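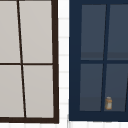
**Why does my robot arm keep going into a protective stop when nothing has touched it?**

Most often the controller thinks the arm is carrying a different weight from the one it's really carrying. It compares the motor currents it expects with the ones it gets, and if the gap is too big it assumes a collision and stops. Check the payload and centre of gravity settings first.

---

**Stops for no reason, supplier says it's "normal"**

posted by **drudby_nights**

I've read the short answer at the top of this page and I'm not convinced it covers my case. We have a second-hand arm at our unit in Stovham moving small parts from a tray to a fixture. The payload is set to 900 grams, and I've had the gripper and part on the kitchen scales, so I know that's right. It still stops in mid-air, nowhere near anything, always on the way back from the fixture.

The supplier (Lumordale) told me to lower the collision sensitivity "until it behaves". It was at 90 per cent and they want it at 43. That sounds to me like taking the battery out of the smoke alarm. They also ran the job in their simulator, where it went through without a single stop, and sent me the result as though it proved something. Has anyone had this and found a real cause?

---

**Thirumalai Gounder**

You're right to be suspicious. Don't touch the sensitivity until you know why it's stopping, and if people work within reach of it, don't touch it at all without redoing the risk assessment.

Look again at what you wrote. It stops on the way back, when the part has been left behind. Does your program change the payload after the gripper opens? If it still has the full weight set, the arm is bracing for a load that's gone. I spent most of May chasing the same fault on a machine at Wada, and the line that switched the payload had been put in a branch that never ran.

If that isn't it, I'd try these in order:

- read the fault log and note which joint is named each time
- run the return move at low speed and see if the stops go away
- look at the cable and air line at the wrist, which can go tight in one position and drag on the joint
- check the mounting bolts, with the power locked off

As for the simulator, a clean run tells you the path is possible. Unless somebody has put in your cable, your worn gearbox and your slightly bent bracket, it can't tell you much about a fault like this one - and I doubt they did.

---

**mags_t**

Ours did this and we turned it down and it's been fine for 3 years. I think people worry too much.

---

**drudby_nights**

Log names the wrist joint nearly every time. The payload does change after release, I checked, so I'm now looking hard at that air line. Mags, no offence, but "fine so far" is what Lumordale said too. The setting is staying where it is.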